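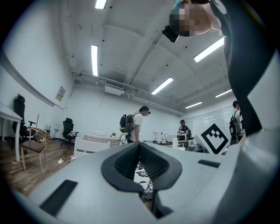
Suqin Bai says she had already started thinking about the drive home when she was 2-5 down in the deciding set, and I believe her, because from where I was sitting I had started thinking about mine.

She won it 4-6, 6-3, 7-5. That puts her in the semifinals of the Clovgate Indoor, and it puts out the top seed, Kamonchanok Yimyam, who hadn't dropped a set all week and had looked, to my eye, like the only player in the draw who enjoyed the fast court.

I should say I picked Yimyam to win the whole thing. I picked her in print, too, so a few of you have been in touch already - thanks for that.

The first set went the way I expected. Yimyam broke in the third game with a backhand return that barely got off the floor, held the rest of the way and didn't face a break point. Bai was standing so far back to receive that she kept bumping the line judge's chair. Her coach, Zane Vasiliauskas, spent most of the set making little scooping motions with his hand, telling her to come forward, and she spent most of it looking at the other end of the building.

Then she came forward. I don't know whether it was the scooping or plain stubbornness, but at 2-2 in the second she took a second serve from well inside the baseline and hit it flat down the line, and after that she did it nearly every time. Yimyam threw in a couple of double faults, which she hadn't done all week, and the set was gone inside half an hour.

There were 687 people in for it, and the Nilsuwan Hall holds 700, so it was a much better crowd than we usually get for a quarterfinal in December. It got loud in there! The roof is low and every clap comes back at you twice. At one point the umpire had to ask the same man three times to stop yelling between serves.

Anyway, 2-5 in the third. Yimyam served for the match, got to 40-15, and Bai saved the first match point with a lob that landed on the back edge of the baseline (I was level with it, it was in). The second went when Yimyam put a forehand into the tape on what I thought was a pretty easy ball. The next game went to deuce over and over, and the one after that had a 20-shot rally in it that ended with both of them bent over, hands on knees.

From there Bai won five games in a row. She finished it with a serve out wide that Yimyam got a frame on and no more. 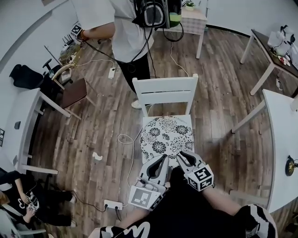
White chair with a flowered cushion on a wood floor.

Vasiliauskas was asked afterward what he had told her at the change of ends. "Drink something," he said. "She never drinks anything."

Yimyam didn't hang around long, but she was gracious about it. She said Bai had played the big points better and that she'd be back next year, and she signed a tennis ball for a kid on the way out, then another one for the kid's brother, who had been standing there not saying a word.

Bai plays Aiguo Cao's younger sister in the semis, and that one is a tough call. They've trained together since they were 10, so there won't be many surprises. Cao himself will be in the stands and says he isn't picking a side out loud, though he was wearing a family-section badge when he told me so.

In the other half of the draw the Galov club still has two players left, and they face each other, so Galov will have a finalist whatever happens. Emrys Landeg, the tournament director, told me the semis will start at 6 p.m. instead of 7, after last night's late finish had people running for the last bus. Tickets are through Skustix or at the door, but I wouldn't count on the door.

As for my prediction, I'm switching to Bai. Sorry, Suqin.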